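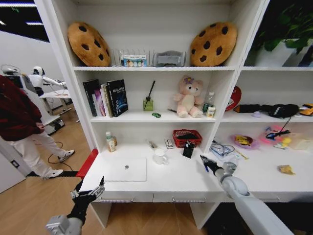 How long should you keep a sourdough starter in the fridge before feeding it again?

Mine gets fed every 7 days. I've gone 20 without killing it, but the bread after that was flat and sour and I wouldn't serve it to anyone.

People asked for the full routine after my last thread, so I'm putting it all in one place.

Starter comes out of the fridge the night before. I throw away most of it and feed what's left with equal weights of flour and water. By breakfast it has doubled. If it hasn't, I feed it again and bake the next day.

The dough is 400 grams of bread flour, 280 of water, 80 of starter, 8 of salt. One loaf. Mix everything except the salt, leave it for half an hour, then work the salt in with wet hands.

I used to knead. Now I do 2 sets of folds an hour apart and leave it alone. Girish Kaushik talked me into this last March and I haven't gone back.

My kitchen is cold, so the first rise takes most of the day. In summer it's done by lunch. Go by the dough. It should look puffy and wobble when you shake the bowl.

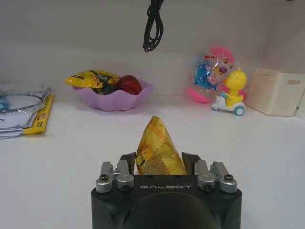
Shaping is where I still mess up. Too much flour on the counter and the seam won't close. I use a light dusting and a bench scraper and try to be done in under a minute.

Overnight in the fridge in a floured basket, covered. Cold dough is a lot easier to score.

Oven as hot as it goes, with the Dutch oven inside while it heats. 20 minutes with the lid on, then 25 with it off. Mine runs hot at the back so I turn the pot once.

Begoñe Carrasco asked about whole wheat. I swap in 80 grams and add a spoonful of water. More than that and my loaves come out dense. Someone with better flour may do fine.

Let it cool all the way before cutting. The middle is gummy if you rush it.

The thrown-away starter goes in a jar for pancakes. Use it within the week. It's good in crackers too, rolled very thin with a little oil and salt on top.

I'll post the rye version once I get one that doesn't stick to the basket.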